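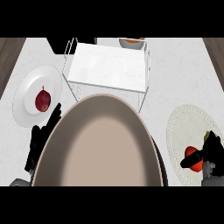

Looking after pans and worktops

Posted 2021-09-23 by Consuelo Bedoya

Most of the pans that get thrown out in our house could have lasted longer. These are the things I do now, in no special order.

Burnt-on food

Let the pan cool on the hob before any water goes near it. A hot pan under a cold tap can warp, and once the base is bowed it will never sit flat again. When it is cool, cover the burnt part with warm water, add 2 tablespoons of bicarbonate of soda and leave it overnight. In the morning most of it lifts with a wooden spoon. If there is a ring left, bring the same water to a simmer for 7 minutes and try again.

Do not use bicarbonate on bare aluminium, as it turns it dark. Use a cut lemon and hot water for that.

Non-stick

Medium heat is enough for nearly everything. Put the oil in first and then turn on the hob. Spray oils leave a sticky brown film that normal washing up doesn't shift, so I stopped buying them. A soft brush and ordinary washing-up liquid will do for cleaning. If the coating is flaking, the pan is finished.

I stack mine with a square of old towel between each one. Kitchen roll works but slides about.

Cast iron

Wash it, dry it with a cloth, then put it on a low heat until no damp is left. Wipe on a very thin coat of oil and wipe it off again as if you had made a mistake putting it on. Too much oil goes tacky. A little washing-up liquid does no harm, whatever your grandmother said. Mine said a great deal about it.

Marble

Marble marks easily. Lemon juice, vinegar, wine and tomato will all take the shine off, and the dull patch is damage to the stone, so scrubbing won't bring it back. Blot spills straight away. Wiping spreads them.

For everyday cleaning use warm water with a drop of washing-up liquid, then a second cloth with plain water, then dry it. Keep descaler and bathroom sprays well away.

Oil stains can often be drawn out. Mix bicarbonate of soda with water to a thick paste, spread it over the stain, cover with cling film and leave for a day. Scrape off with something plastic. You may need to do it twice.

Put hot pans on a trivet or a folded tea towel. Don't drag heavy ones across, even when they are cold, as any grit under the base will scratch.

Dull patches can be repolished by hand if they are small. Giuliana Echeverri wrote in to say she starts with 600 grit wet and dry paper and works up to 2000, keeping it wet all the time. Try it in a corner first. For anything bigger than a saucer I would pay someone.

Loose handles

Check the screw before you blame the pan. A quarter turn usually sorts it. If it keeps working loose, take it out, clean the thread with an old toothbrush and put it back with a spring washer. Riveted handles are another matter and I haven't found a home repair that holds.

Next time: limescale in kettles, and the smell in the washing machine drawer.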